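Jalgate Reuse Centre: Sorting Wire by Colour
Frequently asked questions

This page answers the questions most often put to the Centre about the preparation of loose wire before it is handed in. It applies to households, schools and small workshops using the Jalgate and Etavach counters.

What kinds of wire does the Centre accept?

The Centre accepts thin insulated hook-up wire of the sort used in hobby electronics, model making and classroom projects. Single-core and stranded wire are both accepted. Mains flex, extension leads and any wire with a plug attached should be taken to the electrical goods counter.

Why must wire be sorted by colour?

Sorted wire is made up into packs for schools under the Hutsuliak scheme, and teachers order these packs by colour. A mixed bundle cannot be issued until it has been separated, and mixed bundles are therefore placed at the end of the queue.

How should a tangled pile be separated?

Place the pile on a flat, plain surface with the trays directly behind it. Find a free end and lift that strand slowly, straight up, until it comes clear of the others. If it catches, lower it, loosen the loop with the fingers and lift again. Wire should not be pulled sideways across the pile, as this tightens the knots. Once the strand is clear, let it down into its tray and allow it to coil as it falls.
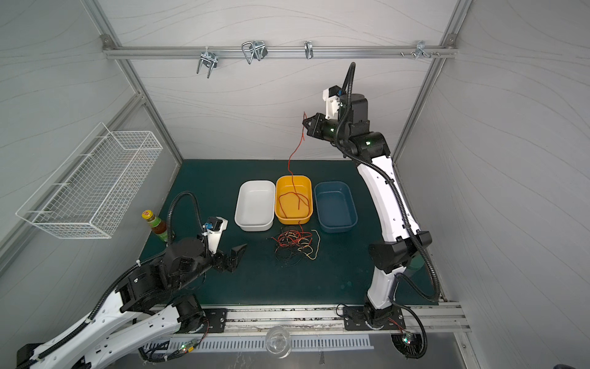 Strands need not be straightened or wound at this stage. Gentle waves and loose coils are acceptable and will be dealt with when the packs are made up. Sharp kinks should be eased out by hand where this can be done without damaging the covering.

Does the colour of the tray have to match the colour of the wire?

No. Any tray may be used for any colour, provided that the same tray is kept for the same colour until sorting is complete. Users who prefer labels may fix a paper slip to the rim.

How many trays are needed?

One tray for each colour is sufficient. Shallow trays with sloping sides are recommended. Tray sets may be borrowed from either counter for up to 72 hours and should be returned clean.

How should pale colours be treated?

Cream, beige and pale yellow are often difficult to tell apart, particularly in older wire that has faded. The Centre treats these as a single group, and they may be placed together. Black and dark brown should be kept apart wherever the difference can be seen in daylight.

Is there a minimum length?

Strands should be at least 100 mm long. Shorter pieces are accepted for metal recovery only and should be handed in separately in a closed bag.

Should bare ends be trimmed?

Trimming is not required. Frayed or sharp ends may be folded back on themselves. Please do not wrap them in adhesive tape, which leaves a residue on the covering.

May children take part in sorting?

Children may take part under the supervision of an adult. Hands should be washed afterwards, and food and drink should be kept away from the table.

How should sorted wire be brought in?

Each colour should be placed in its own paper bag and marked with the colour name. Bags are accepted at both counters from 2 pm on Monday. Wire for the Drukotik repair workshop is received at the Jalgate counter only, and bags intended for it should be marked accordingly.

Can unsorted wire be handed in?

Unsorted wire is accepted when space permits. The limit is 3 bags per visit.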